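Kerivell Revises Snack Rules for School Stores

15/05/2019

The Kerivell school district has approved new rules for food sold in its school stores and vending areas. The rules take effect in July and cover 337 products now on the district's approved list.

Under the new policy, each item must carry a full ingredient label, and sugar limits will apply to bars, cookies and drinks. Stores may continue to sell items from open display boxes - provided each item is individually wrapped.
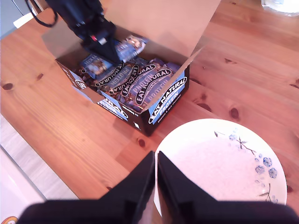 2 min read

The district received 700 written comments during the review period. Many parents asked for clearer allergen information, and the final text requires a printed notice at every point of sale.

Schools in Tamham and Mornov will receive the updated list first. Store managers with remaining stock that does not meet the rules may sell it until the end of the current term. Questions may be sent to the district nutrition office.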